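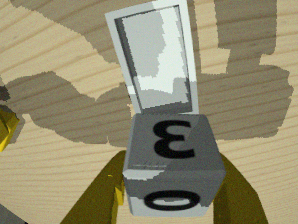 In February I finally sat down with the numbers for our small automation corner, and I promised some readers to write them here. I am still new at this kind of planning, and English is not my first language, so please be patient with both.

First the situation. We are a workshop in which four people do packing and sorting of small parts. For two years we spoke about buying a gripper arm for the simplest job, which is to take a block-shaped piece from the table and put it into an open box. It sounds like very little. A person does it without looking. But it is the same movement all day, and the wrists know it in the evening.

My budget for everything was 3150 pounds. I wrote this figure at the top of a sheet of paper and under it I made two columns, "must have" and "can wait". I recommend paper for this. In a spreadsheet I always add one more row, and then one more.

The arm itself we will buy second-hand. I compared an offer from Skustar with one from Gekell. The Gekell arm was newer and had a better manual, but the fingers were sold separately and the seller could not tell me the delivery time. Skustar included a two-finger gripper, the power supply and the cables. I am a careful person, and a complete box is worth something to me. Spare finger pads I put in the "must have" column, because rubber gets old also when you do not use it.

Then there is the camera. I had planned to take the cheapest one, and now I think this was a mistake in my planning, although it was only on paper. Before spending any money we tried our job in simulation for some weeks, with a cube, an open tray and a wooden table. The software costs nothing if your computer is strong enough. Ours was not, so here came the first surprise of the budget: 397 pounds for a used graphics card. I was not happy to pay this before we owned even one screw of the robot. Still, it showed us things which I would have discovered much later and with more expensive parts.

The most useful of these was the light. When strong light comes from one side, the shadows on the table are large and dark, and they lie over the tray and the cube in patches. One side of a surface can be nearly white and the other side grey. The program which looks for the edge of the tray then sometimes took the edge of a shadow. I changed the position of the lamp in the simulation many times, and softer light from two sides gave fewer mistakes. So two flat lamps moved from "can wait" to "must have", and a plain, dull cover for the table also.

The second thing was the space around the fingers. I had always measured only the piece. But the fingers stand on both sides of the piece, they have their own thickness, and they must open before they can let go. If the tray is just behind the piece, you have to think from which direction you arrive. I drew it again on paper and ordered nothing until the drawing was right. We will need wider trays. The ones from Iglesias are wide enough and are sold in packs of 10, so I will take one pack and see.

With the arm, the camera and the lamps together I came to 1034 pounds under my limit, with the graphics card already counted. I was surprised and I checked it again on Tuesday with a fresh head. It was correct, but I had forgotten the safety parts: a stop button, a simple fence for the open side of the table and a strong plate to screw the arm on. For these I asked Nangate, who are also repairing our old conveyor, and I am waiting for their answer. I will not touch the remaining money before it comes.

In the "can wait" column there are still a second gripper, a better chair for the person who does the programming (this is me) and a course. The course I would like very much, but it is three days away from the workshop and we have orders until the spring – maybe in summer.

If somebody has used the Skustar arm for longer than one year, please write to me how the joints are. I would like to know it before I pay the deposit.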